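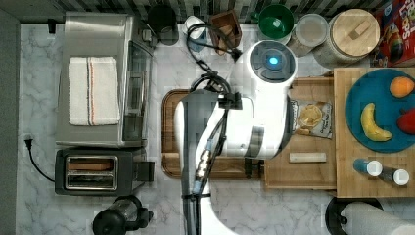
The Sotelier Lidded Loaf Pan: Eight Months of Bread in a Small Oven

By Fouad Kanaan
August
105 shares
91 comments

I have wanted a good lidded loaf pan for years, mostly for sandwich bread. My grandmother's bakery loaves came out of the pan perfectly square, with a thin soft crust you could bend, and I never got anything close to it in an open pan. Mine always domed up in the middle and split down one side. Delicious, sure, but try making a decent grilled cheese on a slice shaped like a mushroom!

So when I got the Sotelier pan over the winter I was already rooting for it, and you should know that going in. I paid for it myself. It has baked nearly all of our bread since then, plus two meatloaves, a pound cake and one very strange terrine, and I am still excited when I slide the lid off.

What you get

The pan is steel with a dull gray coating, and the lid slides on from one end along a rolled lip. It comes in two sizes. I have the smaller one, which Sotelier says is made for 600 grams of dough, and for once the number on the box is right. At 600 grams my white sandwich dough fills the corners completely and doesn't push the lid. I tried going up a bit because I am greedy, and the dough squeezed out through the gap at the end and baked into a little frill (I ate the frill, it was great, but the lid took real effort to get off).

The steel is heavier than I expected. My old Wernbridge pan, which I used for ages and still like for banana bread, flexes if you pick it up by one corner when it's full. This one doesn't. The corners are folded and the folds are tight, so crumbs don't pack themselves in there the way they do on cheaper pans.

There are no handles. I'll come back to that.

How it bakes

The first loaf was pale. I followed the leaflet, which wants a moderate oven and the lid on the whole time, and I got a blond brick with a nice crumb and no color at all. The second one I baked hotter, and for the last ten minutes I took the lid off, and that was the loaf I had been thinking about since I was seven years old. Square shoulders, golden on every side, soft in the middle, no split anywhere. I stood at the counter and ate three slices with butter before it had cooled, which I know you're not supposed to do.

Most of my baking happens in a toaster oven, particularly in the summer when heating the big one makes the whole apartment miserable. I was nervous about that. The heating elements in a small oven are so close to the food that an open loaf tends to scorch on top while the inside is still gummy. With the lid on, that problem pretty much goes away. The steel takes the hit and the dough bakes evenly underneath it. I put the rack in the lowest slot and turn the pan end to end halfway through, and it comes out as good as anything from the full-size oven. Maybe better. The crust is a touch thinner and I like it thin.

Do measure your oven before you buy, though. The small pan fits mine with a finger of space at each end. The larger one wouldn't go in at all, and a neighbor of mine who ordered the big size ended up sending it back.

My usual dough

I get asked for this every time I post a loaf, so here it is in short form. Bread flour, whole milk, a spoonful of honey, soft butter, salt and instant yeast. I warm the milk until it feels like bath water, stir everything except the butter together, wait twenty minutes, then knead the butter in a little at a time. It looks like a disaster for the first few minutes. Keep going! It comes back together all at once and turns silky.

Let it double, press the air out, roll it up tight and lay it in the pan seam side down. Then the important part, which is when to close the lid. I wait until the dough is a thumb's width below the rim. If you close it too early you get rounded top edges, and if you wait until it's level with the rim you get dense, tight corners and a bit of a wrestling match when you try to slide the lid across. A light film of butter on the inside of the lid helps either way.

Rye works too, though I go lower on the yeast. Brioche is spectacular and sticks a little. Gluten-free dough I've only tried once, and it came out looking so much neater than it ever has for me that I plan to try again with a better recipe.

Cleaning and wear

I hand wash it. The leaflet says a damp cloth is enough, and after plain bread it is - I wipe it while it's still slightly warm and put it away. After the meatloaf I used soap and hot water and dried it in the oven with the heat off. There is one small scratch on the bottom from a metal spatula, my fault, and no rust so far.

The lid gets a bit stiff if crumbs collect in the rolled lip. A dry pastry brush clears it in a few seconds.

What I don't love

The handles, or the lack of them. Getting a hot, heavy, smooth-sided box out of a small oven with thick mitts on is awkward, and pulling the lid back with ten minutes to go is worse. I bought a pair of thin Zoubi gloves with separate fingers and they've made a huge difference, but I'd gladly pay extra for a small tab on the end of the lid. Just a tab! Something to hook a finger under.

I also wish the leaflet were better. The bake time printed for the small pan is too short by a good bit, and there is no mention anywhere of finishing with the lid off. Somebody new to this kind of bread could easily get that first pale loaf, shrug, and put the pan in a cupboard forever.

And it costs more than most loaf pans. For comparison I borrowed an Avley, which is a lot cheaper and has a lid that drops on top with a clip at each end. The Avley loaf was good. The clips are fiddly and steam got out on one side, so that edge was rounder and drier than the other, but if you only make sandwich bread a few times a year I think you'd be perfectly happy with it.

Who should get one

If you bake a loaf every week and you care about the shape of your toast, I'd say go for it. Same if you have kids who leave crusts on the plate, because these crusts are soft enough that ours get eaten. People who mainly bake crackly, open sourdough can skip it and put the money toward flour.

It's also lovely for pound cake with the lid left off. The tall sides give you a really even rise, and the slices line up on a plate like dominoes.

I haven't tried the larger size in a full oven for myself yet. If I do, I'll add some notes on timing here, along with the rye recipe a few of you have been asking for in the comments. I'm still fiddling with the molasses in that one.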